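La lettre de l'atelier

Les règles du bac à sac

Bonjour à toutes et à tous,

Je vous avais promis en juillet un point sur nos règles de bonne conduite pour les tâches de ménage, et puis l'été est passé dessus. Je m'y remets enfin, avec un café et le cahier bleu sous les yeux (celui où tout le monde écrit dans tous les sens, merci de dater vos remarques, par pitié !).

Pour celles et ceux qui ont rejoint la liste récemment : on travaille chez Arkis sur des robots à deux bras, téléopérés ou non selon les jours, et on leur fait faire des choses que vous faites chez vous sans y penser. Plier un torchon, vider un bac, et depuis mars, le grand classique : mettre un sac poubelle dans une corbeille. Je ne connais pas de tâche qui ait provoqué autant de discussions à la machine à café. Uwe Sperling prétend qu'on a passé plus de temps à se mettre d'accord sur ce qu'est un « sac bien posé » qu'à régler les pinces, et je crois bien qu'il a raison.

Le problème de départ, c'est que chacun avait sa petite méthode. À Troltunstead, l'équipe ouvrait le sac à la main avant de lancer l'essai. À Skinenholm, on le laissait plié, et le robot se débrouillait. Résultat, quand Raghda Srour a voulu comparer les deux séries au printemps, elle s'est retrouvée avec 465 essais sur les bras et aucune façon propre de les mettre côte à côte. Elle en a gardé 176. Le reste n'est pas perdu, on s'en sert pour d'autres choses, mais ça fait mal au cœur quand même. C'est de là qu'est venue l'idée d'écrire une règle commune, que nous appelons la fiche Hadgu, du nom du dossier où elle a été rangée au départ et dont plus personne n'a pensé à la sortir.

Elle tient sur deux pages. Je vous la raconte plutôt que de vous la coller telle quelle, parce que la version officielle a été rédigée un vendredi soir et que ça se sent.

D'abord, la corbeille. On en prend une ronde, ouverte, légère, de celles qu'on trouve dans n'importe quel bureau. La tentation est grande de la lester ou de la coller au sol avec du double face, et je sais que certains l'ont fait, je ne donnerai pas de noms. La fiche dit non. Une corbeille qui glisse un peu quand on tire sur le sac, ça fait partie de la tâche. Si elle bouge, on le note ; si elle se renverse, l'essai est compté comme un échec et on ne la redresse pas avant que les bras soient à l'arrêt. Oui, même si « elle était presque bien ».

Ensuite, le sac. Un sac noir ordinaire, et la position de départ est écrite noir sur blanc dans la feuille d'essai : plié, ouvert, en boule ou accroché. Pour la variante « accroché », on a prévu un petit crochet adhésif au mur, et c'est celle qui nous amuse le plus en ce moment, avec un bac clair, du plastique noir et deux pinces pour s'en occuper.
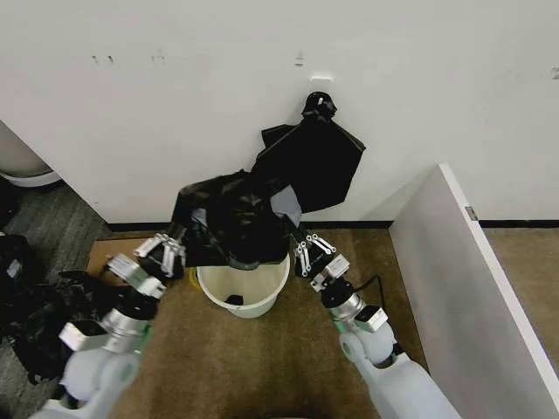
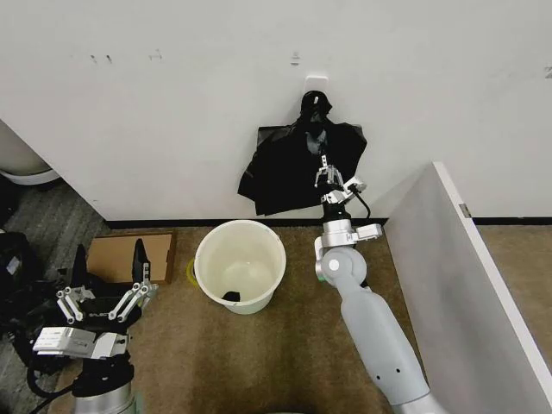 Skinenholm, lundi 21 septembre 2020

Je reprends avec ce qui fâche, c'est-à-dire la distance.

La première version de la fiche demandait simplement de « rester à l'écart » pendant que les bras sont sous tension. Vous imaginez bien que l'écart de l'un n'est pas l'écart de l'autre ! On a donc remplacé la formule par une zone à baliser au sol, calculée à partir de l'allonge maximale des deux bras et pas de celle qu'ils utilisent pendant la tâche. J'insiste là-dessus, la question revient à chaque formation. Un robot occupé à un travail minuscule dans un coin garde la même portée qu'un robot qui range une étagère. On balise large, on ne rentre pas dans la zone pour remettre un sac droit, et celui ou celle qui tient l'arrêt d'urgence ne fait rien d'autre. Pas de téléphone, pas de saisie sur l'ordinateur, pas de sandwich (Uwe, je te vois).

Deuxième sujet sensible, la force de serrage. Le plastique fin pardonne assez bien, on peut le pincer fort sans que rien ne proteste, et c'est justement ce qui nous embête. Si on règle la pince pour ne jamais lâcher le sac, on se retrouve avec un réglage qu'on n'a pas du tout envie de voir près d'une main. La fiche fixe donc un plafond unique pour toutes les tâches de ménage, le même pour le sac, le torchon et l'éponge. Si le sac glisse, tant pis, il glisse, et on cherche une meilleure prise au lieu de serrer davantage. Raghda a bataillé pour cette ligne et je lui en suis reconnaissante, même si j'étais plutôt dans le camp d'en face au début.

Troisième point, plus terre à terre : les câbles. Avant chaque série, on fait bouger les deux bras à vitesse lente sur toute leur course et on regarde si un câble se tend, s'accroche ou passe entre une pince et l'objet. Ça prend 2 minutes. J'ai entendu toutes les excuses pour sauter cette étape et je les ai toutes utilisées moi-même, donc inutile de m'écrire pour m'en proposer une nouvelle.

Et puis il y a le sol. Les sacs en réserve doivent être rangés en dehors de la zone de passage, parce que du plastique sous une semelle, sur du carrelage, c'est la glissade assurée (sur moquette on s'en sort mieux, mais la règle est la même partout, sinon on n'en finit plus). Tout ce qui traîne et qui ne fait pas partie de l'essai doit être signalé dans la feuille. On ne demande pas un laboratoire impeccable, loin de là ! Des murs avec des marques, des cartons, un peu de bazar, c'est très bien, c'est même ce qu'on cherche. On demande juste que ce soit écrit, pour que la personne qui relira les données dans six mois ne se pose pas la question.

Reste la fameuse définition du succès. Après quatre réunions, voici où on en est : le fond du sac est à l'intérieur de la corbeille, le bord est rabattu par-dessus le rebord sur tout le tour, et l'ensemble tient quand les pinces se retirent. Les trois conditions, sinon c'est un échec. On avait envisagé une catégorie « réussite partielle » et on l'a retirée, tout le monde y rangeait ses déceptions. En revanche, on peut ajouter un commentaire libre, et je vous encourage à le faire. Les commentaires de l'équipe de Troltunstead sont devenus ma lecture préférée du matin.

Avec ces règles, on a relancé une petite série pour voir si la fiche était lisible par quelqu'un qui ne l'a pas écrite. Environ 22 essais, menés par deux collègues qui n'avaient jamais touché à cette tâche. Je ne vous donne pas de taux de réussite, ce n'était pas le but et l'échantillon est bien trop petit. Ce qui nous intéressait, c'était de savoir où ils allaient hésiter. Ils ont hésité sur l'orientation de l'ouverture du sac (la fiche n'en disait pas un mot, c'est corrigé), sur le moment exact où commence l'essai, et sur ce qu'il faut faire quand un morceau de plastique se trouve déjà au fond du bac. Pour ce dernier cas, on n'a pas encore tranché. Uwe veut qu'on vide toujours. Moi je préférerais qu'on laisse et qu'on note, comme pour le reste. Si vous avez un avis, je suis preneuse.

Un mot aussi sur les images, vu que plusieurs d'entre vous m'ont écrit à ce sujet. La règle n'a pas changé : pas de visage, pas d'écran lisible, pas de courrier qui traîne dans le champ. On vérifie avant de lancer la série et on revérifie avant de partager quoi que ce soit hors de l'équipe. Si quelqu'un traverse la pièce pendant un essai, on coupe, on note l'interruption, et on recommence une fois la voie libre.

La nouvelle version de la fiche est dans le dossier partagé, toujours au même endroit, toujours sous ce nom de Hadgu qui ne veut rien dire pour les nouveaux. Relisez surtout la partie sur le balisage et celle sur l'arrêt d'urgence. Les remarques se font dans le cahier bleu ou directement par réponse à cette lettre, je les ramasse au fil de l'eau et je fais une mise à jour quand j'en ai assez.

La prochaine fois, je vous parle de l'éponge mouillée. Prévoyez une serpillière.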